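Brestero (album) 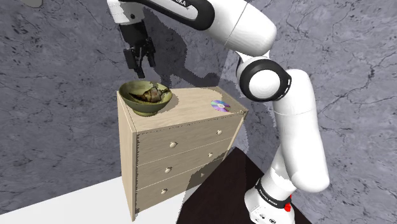
Robotic arm over a light wooden chest of drawers, in front of a grey marble-textured wall (computer rendering)

Brestero is the only full-length album by the Lillville electronic duo Khaemba, made up of Musyoka Mfaume (synthesizers, tape) and Kheri Muriithi (drum machine, voice, most of the arguing). It was issued on cassette by the local label Brotomano in an edition of 300, of which 147 were sold, a figure the label considered encouraging.

Background

Mfaume and Muriithi met while working at the same piano showroom, where both had been told to stop playing the stock. Their first recordings were made after closing on a borrowed four-track machine. A demo of 19 pieces was sent to Brotomano, whose reply asked whether any of them had endings. Eight were given endings and became the album.

Recording

The sessions took place in October in a room above a tire shop. Muriithi's vocals were recorded at four in the morning, when the compressor downstairs was off; it can still be heard starting up at the close of "Second Ladder," and later reviewers have praised it as a bass part. The duo owned two synthesizers, one of which would not hold its tuning past the first verse. Mfaume wrote shorter verses.

Release and reception

The cassette came in a plain gray sleeve with the track titles on a loose slip of paper. Copies missing the slip are common, and for years collectors traded the record under several wrong sets of titles. The one review from the time called it "music for waiting rooms with no doctor." Khaemba printed the line on their next flyer.

The duo played live six times and split up over the mixing of a second album, which neither member has agreed was finished.

Reissue

Brotomano later pressed Brestero on vinyl from Muriithi's own cassette, the master having been recorded over with a radio play. The pressing sold 3229 copies. Mfaume's liner notes run to four pages and deal mostly with the second synthesizer.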